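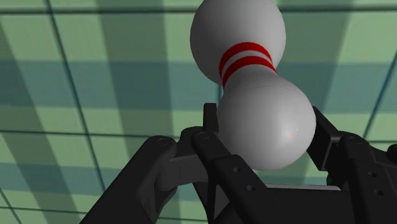 Zekix gripper simulator: four weeks with the trial

Tue 3 September

I signed up for the Zekix trial because their sales page says you can "skip the hardware" and I had no hardware to skip. The pitch goes like this. You pay for a seat, you pick a robot hand and an object from the library, and the software practices the grasp for you. Then you take what it learned and load it onto a real hand. The seat costs 700 dollars a year after a 28-day trial.

I'm keeping my wallet shut for now.

What you get

The object library is the fun part. I spent most of my first weekend on the bowling pin, white with the two red stripes, held in a black gripper over a green tiled floor. It looks good. You can make out the round screws at the finger joints, and the pin is shiny enough to pick up a little glint of light. I would guess a lot of seats get sold on looks like that.

A pin is also a fair test on paper. Fat belly, thin neck, smooth all over. If a hand can hold one leaning over at an angle, you start to believe it could hold a shampoo bottle.

Where I start to doubt

The friction setting is one slider for the whole object. One! My own bowling pin (thrift store, don't ask) is scuffed in some places and slick in others, and I have no idea what number that is. The manual says to "choose a value suitable to your material." Thanks.

Weight is the same story. The default pin came in light, and I only noticed when I opened the settings panel on day 5. Every run before that was practice on a toy. I reset it and the success score dropped by 20 points, and it took two more evenings to climb back.

Then there's the export. Zekix lists the Haslam and Larden hands as supported. For the Haslam that means a file you can download. For the Larden it means a form you fill out, and a reply that says the feature is on the way. It was on the way in January too, going by the old posts on their forum.

Support

Polite, quick, and fond of sending me links to pages I had already read. My question about slipping got forwarded to something called Flirkuren, their paid tuning service – priced on request. I did not request.

Who should pay

If you already own a Haslam hand and hate resetting objects by hand, try the month and check the weights first. If you have a Larden, wait. I still want to see one unedited clip of a real hand doing what the simulated one does, and I've asked twice. My trial ends Friday.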